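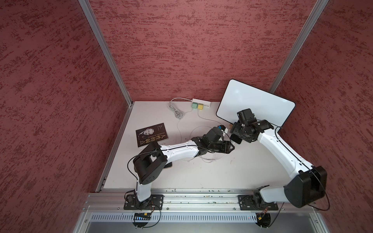
Ayodele Tijani objects to the blood mix in the March batch: reads as syrup under the tungsten key, fine under the LED panel. Wants it darker and thinner before the Abreu short goes any further.

14 Apr 2024

Fake blood and neck appliance, Abreu.

Mixed 225 g of the corn syrup base again, same red, blue up from 2 drops to 9. Under tungsten it now holds as venous and loses the orange edge. Still too thick. It beads on silicone and will not run into the wound channel unless pushed with a brush. Thinned half the batch with water - flow better, color weaker at the margins.

Neck appliance, second pull from the Plustton mold. Front edge feathered well, rear edge torn at the seam for the second time. Jaime Cordeiro thinks the mold is being opened too early. Possible. I had it down as a release agent problem, but the first pull used the old release and tore in the same spot. Next one stays closed overnight.

Bladder under the appliance: tube fitting leaks at full stroke. The director wants the swelling in one take, no cutaway, as in the older transformation films, so the leak matters. Swap the fitting, retest with the 74 mm bladder.

To do: stain test on the shirt fabric, patch the seam on pull two for camera tests, ask Esier about softer silicone.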